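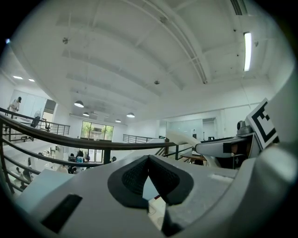

Under the white ceiling.

By order of the Grestow Press Tribunal, dated October 26, 2020, all newspapers within the territory were directed to submit their corrections for approval before printing them. The order ran to 600 words and contained one error. It gave the name of the river town as Flindier in the first paragraph and as Flinder in the second.

Jessie Innes, Deputy Registrar, discovered this after the order had been sent to every editor on the list. She prepared a notice of correction and placed it in the tray for outgoing papers. She then took it out again. The order applied to any correction issued in the territory, and it made no exception for the Tribunal.

She submitted the notice under the proper form. It was given the number 2721 and returned to her desk for review, the Deputy Registrar being the reviewing officer. The rules did not permit an officer to review her own submission. She wrote to the Chairman, who replied that the matter should be referred to an independent member. There was one such member, Mr. Ren, and his term had ended in March.
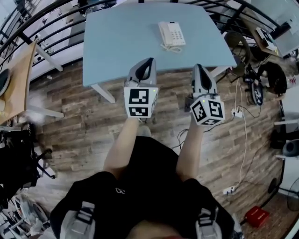
PART TWO: THE INQUIRY

The editor of the Bolix Courier telephoned at the close of business. He wished to know whether his newspaper was bound by an order that named a town not found on any map.

"The Tribunal's position is that the order stands," said Jessie Innes.

"And the spelling?"

"A correction has been submitted."

"May I print that?"

She considered the question with care. A report that a correction existed was arguably a correction in itself - the order did not say. She asked him to put his request in writing and gave him the number of the form. He thanked her, and she heard him repeat the number to someone else in the room.

By the following week she had received seven requests of the same kind, two of them from newspapers she had believed closed. Each was stamped, entered in the register, and placed behind number 2721, in order of arrival.
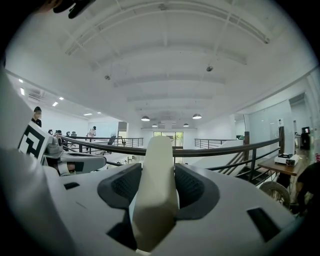 PART THREE: THE HEARING

The Chairman convened the Tribunal in full session. Jessie Innes read the order aloud from beginning to end. When she came to the second paragraph, she pronounced the name of the town correctly, and the clerk, who was taking the record by ear, wrote it down as she had said it.

"Is that the text of the order?" asked the Chairman.

"It is the text as read," she said.

The record was approved without objection and sent to the printer that evening.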